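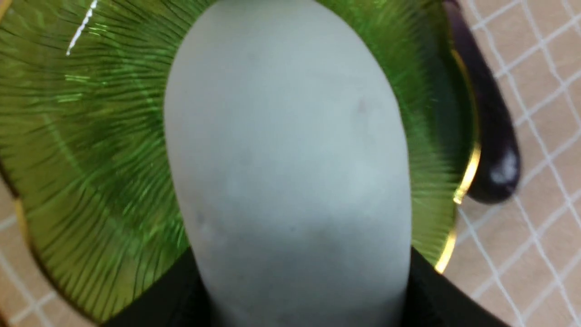
Betreff: Re: [Kekada-Liste] Wer war beim offenen Nachmittag in Sketilthorpe?

Hallo zusammen,

Solomiia hat gestern gefragt:

> Ich hab es leider nicht geschafft, weil ich im August immer die
> Schicht tauschen muss. Kann mal jemand erzählen, wie es bei Jistia
> war? Mich interessiert vor allem, ob der Greifer wirklich mit
> Geschirr umgehen kann oder ob sie wieder nur Schaumstoffwürfel
> gestapelt haben wie beim letzten Mal. Und darf man da selber ran?
> Liebe Grüße
> Solomiia Melnychuk

Also, ich war da, und keine Schaumstoffwürfel weit und breit! Der Arm heißt bei denen Sirko und arbeitet am gedeckten Tisch, mit Tischdecke, Gemüse und Glasteller. Meiner Meinung nach eine ziemlich mutige Wahl, so ein grüner, gerippter mit Goldrand, meine Oma hätte mir auf die Finger gehauen, wenn ich den auch nur schief angeguckt hätte. Daneben eine Aubergine, die auch schon glänzt wie frisch poliert. Für die Kameras ist das natürlich gemein, weil Glas überall spiegelt und man durchschaut, und genau darum machen sie es wohl.

Wir waren 12 Leute und wurden in zwei Gruppen aufgeteilt. Ich war in der zweiten und musste fast 15 Minuten im Flur warten (Kaffee gab's, Kekse waren schon weg). Drinnen hat Borghild Lunde alles erklärt, sehr nett und ohne Folien, was ich ihr hoch anrechne. Die Finger am Greifer sind hell und matt und vorne rund. Neben dem Arm läuft ein Monitor mit dem Bild von der Handgelenkkamera, und da merkt man erst, wie viel so ein Finger verdeckt, wenn er direkt über dem Teller steht. Von der Mitte sieht man dann gar nichts mehr, nur noch den Rand. Ich hab gefragt, wie er da überhaupt noch weiß, wo er ist, und Borghild meinte, sie nehmen die zweite Kamera oben am Gestell dazu. Mehr hab ich mir davon nicht gemerkt, sorry, da müsste jemand von den Bildverarbeitern noch was ergänzen.

Zu deiner anderen Frage: ja, man darf selber ran! Jeder durfte mal fernsteuern. Bei mir ist die Aubergine erst mal vom Tisch gekullert, großes Gelächter, beim nächsten Versuch lag sie dann wenigstens auf dem Teller, wenn auch quer. Die Steuerung reagiert viel weicher, als ich dachte, und nach ein paar Minuten hört man auf, den eigenen Ellbogen mitzuverdrehen.

Ach so, Parken: nicht vor der Halle, sondern hinten bei der Laderampe, das stand in der Einladung falsch. Und falls jemand einen blauen Regenschirm vermisst, der hängt noch bei denen an der Garderobe.

Viele Grüße
Anke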